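Trirnik Textile Reuse Workshop
Interim progress report to the Cerholm Fund
Submitted by Tiziana Pace, Programme Manager
10/10/2026

1. Purpose of this report

This report covers the first half of the grant period, up to the end of September. It sets out progress against the work plan agreed with the Fund, notes two changes to that plan, and asks for approval to move a small sum between budget lines. Financial statements are supplied separately by Ermanno Fiore.

The grant supports the recovery and reuse of ribbon, trimming and narrow fabric offcuts which would otherwise be thrown away by shops, florists and small makers in the area. Material is sorted, straightened and wound at the Trirnik workshop, then passed on to schools, day centres and craft groups at no charge.

2. Collection

Collection began on schedule. Regular donors leave material in lidded crates, which are brought to the workshop every second week. Four collection rounds had been completed by the end of September, and 198 bags of mixed material were received in that time.

The quality of donations has been uneven. Florists tend to send short lengths with knots still in them, while the dressmaking trade sends longer pieces, often with pins left in. Following a minor injury to a member of the sorting team in the second round, Ignacio Carrasco wrote to all donors asking that pins and wire be removed. The third and fourth rounds were noticeably better in this respect, although all bags are still checked by hand before they are emptied.

Satin and plain cotton ribbon make up the greater part of what is received. Checked and plaid ribbon arrives in smaller amounts but is the type most often requested by schools, particularly towards the winter term. We have therefore given plaid its own shelf and its own line in the stock book.

3. Sorting and preparation

All material passes through the same stages. It is first separated by width, then by pattern, and any piece that is stained or badly frayed is set aside for stuffing. The remaining pieces are laid out singly on the table so that folds and twists can be found and opened before winding. This last stage takes longer than was allowed for in the work plan. A patterned ribbon that has been stored crumpled will often cross over itself more than once, and pulling at one end tightens the crossing. The sorting team is now asked to open the loops from the middle and to leave the ends alone until the piece lies flat.

Loose threads are a related difficulty. They come away from cut ends during handling and, if left on the table, are wound in with the next piece. Assunta Vitale has introduced a short clearing routine between pieces, using a damp cloth, and the number of rolls sent back for rewinding has fallen as a result.

The plaid pieces in dark red and navy show the problem well, as the change of colour from block to block makes it hard to judge by eye which strand lies on top.

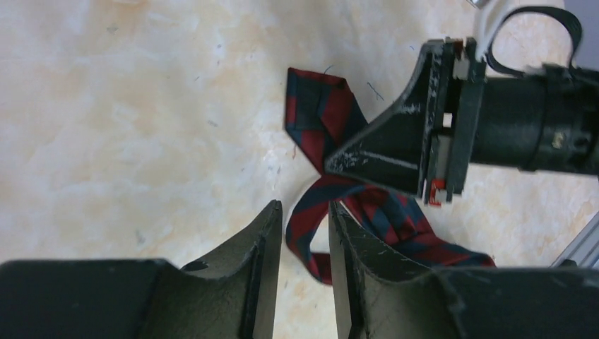
4. Equipment and premises

The winding bench supplied by Nullside was installed in the first month and has worked reliably. One spindle was replaced under warranty. The two smaller hand winders listed in the original application have not been bought, as the bench has proved sufficient for present volumes. We would prefer to hold this sum for the time being — see section 7.

Lighting over the sorting tables remains poor in the afternoons. Dark navy and black ribbon have been shelved together by mistake on several occasions. Urho Ruotsalainen has obtained a quotation for two additional lamps and the landlord has agreed in writing to the fitting.

The storage room was repainted before the shelving was put in, which delayed its use by nine days. No further work to the premises is planned.

5. Distribution

Wound rolls have been supplied to 43 groups. Primary schools form the largest share, followed by day centres for older people. Each group receives a mixed box and a return slip on which it can state which widths and patterns were most useful.

The slips received so far ask for wider ribbon, for fewer very short lengths, and for more pattern. Several day centres noted that narrow satin is difficult for members with stiff hands to tie. We now make up a separate box for these centres, containing wider material only.

Demand from schools outside the area has been higher than expected. These requests have been placed on a waiting list and will be considered once local groups have received their second box.

6. Staffing and training

Both part-time posts were filled before the grant period began. Ignacio Carrasco is responsible for donors and collection, and Assunta Vitale leads the sorting room. Training for new members of the sorting team has been reduced from two sessions to one, with a printed sheet kept at each table. The sheet will be revised in the coming period to include the guidance on opening twisted pieces given in section 3.

7. Changes requested

We ask the Fund to approve the following.

The sum set aside for hand winders to be used for the two lamps described in section 4, with the balance carried forward.

The target for rolls prepared each month to be reviewed at the end of the next quarter, in view of the additional time needed to straighten patterned ribbon. We do not ask for the overall target to be lowered at this stage.

8. Work planned for the next period

Collection will continue on the present two-week pattern, with a pause at the end of the year. The second distribution of boxes will begin as soon as the plaid shelf has been fully wound, and schools that asked for patterned ribbon will be supplied first. A revised stock book, with separate entries for length as well as width, will be in use from the start of the next quarter.

Questions on this report should be addressed to Tiziana Pace at the workshop. Questions on expenditure should be sent to Ermanno Fiore, with the grant reference quoted.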